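Workshop tips: living with a bin-picking kit
from the Claston repair and packing workshop pages

In July we took the Omlow picking kit on a long trial. It is sold by Retamal as a package: the gripper fingers, the software, the cable set, and two days of help by telephone. The arm you must have already, or hire. I write these tips for small workshops like ours, where returned goods arrive all mixed together and one person must sort them. I am not paid by Retamal and I gave the kit back at the end of the trial, with clean fingers and all the screws.

Before you order

Measure your bench two times. The seller's sheet tells you the size of the bin, but it does not tell you how much room the arm wants behind its elbow. We had to move a cupboard, and for this work I lost one complete morning.

Ask which fingers are in the price. We received the short pair. The long pair costs 200 more, and for deep boxes you will want it. For a shallow bin the short ones are enough and they bend less.

Ask also who answers the telephone. With us it was Gervasio Arancibia, who was patient and who drew us a better cable route by hand and sent it the same evening. I hope other buyers get him too.

Fixing the bin

Use a metal bin with sloped walls if you can. Small things slide back towards the floor, where the fingers can reach them. In a straight plastic box they stay in the corners and the arm tries again and again.

Clamp it. A bin that moves by the width of a pencil will give you missed picks for the whole afternoon, and you will blame the software as I did. Any quick bar clamp from the tool shop will do. Put it on the rim, then push the bin with your hand from each side. If it moves, tighten and push again.

Do not paint the bin to make it pretty. We painted one in our first week, and the new gloss gave reflections which the software did not like. Old, dull metal is better. If you must clean it, use warm water with a little washing-up liquid and dry it with a cotton cloth.

Cables

Leave a loop at the wrist. My colleague Wichai Petchrat likes everything tight and tidy, and on the first day he tied the cables flat along the arm. When the wrist turned, the tie cut into the sleeve. After this we left a generous loop and looked at it each morning before switching on.

Keep the cables that run over the floor on the side where no one walks. Write the name on both ends with a paint pen. Paper labels fall off.

What to practise with

The kit comes with a bag of plastic cubes. Put them away. They are all the same and they teach you nothing about your own work. Take things from the drawers of the office and from the toy box at home: something long, something round, something soft and something with a hole or a slot. We used a felt eraser for the whiteboard, a teal-blue tape dispenser, a lime-green plastic piece and one small round thing in orange-brown. Start with few objects. When the arm does well with these, add more.

The felt eraser was the most useful for learning. If it lies flat, it is easy. If it leans on the wall, the fingers come down on the edge and push it. You can change the approach angle in the menu called Side Entry; we put it at 29 degrees and left it there.

Round objects want a slower closing speed. In the software this is a number from one to ten and the factory value is 8, too fast for a ball. We set it to 5.
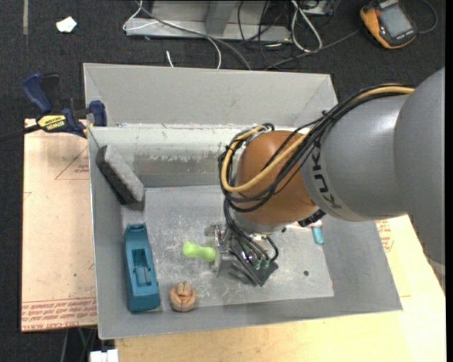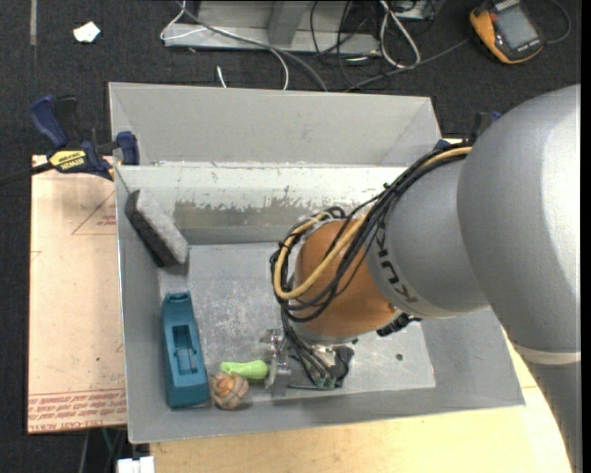 Go down slowly over the things which lie near each other. There is a setting for the last part of the way down, and I recommend to use the slowest one during the first week. You lose some seconds at each pick, but you can put your hand on the stop button in good time and you learn how the arm thinks about its path.

Cleaning the fingers

At the end of the day, wipe the fingers with a dry cloth. Glue from old labels is our worst enemy. A drop of cooking oil on a cloth takes it away, then a second cloth with a little spirit to remove the oil. Never spray anything near the circuit board. Switch off at the wall first, also when you are in a hurry.

Is it worth the money?

Retamal asks 597 per month for the hire of the kit, without the arm. For a workshop which sorts mixed goods every day I would say yes, after the first two weeks, which are slow. For us, with returns coming only in waves, it was too much. We asked Brundovden, who hire out equipment in our area, if they would take the kit for shorter periods, and they are thinking about it.

What I liked: the menus are clear, the manual has an index, and the fingers can be changed with one key. What I did not like: the alarm sound, which you cannot make softer, and the bag for spare screws, which had a hole in it when it arrived.

If you take the trial, write down every setting you change, with the old value beside it. I used a school notebook hanging on a string from the bench. When the software was updated in the third week, all our values went back to the factory ones, and with the notebook we had them in again before the tea was ready.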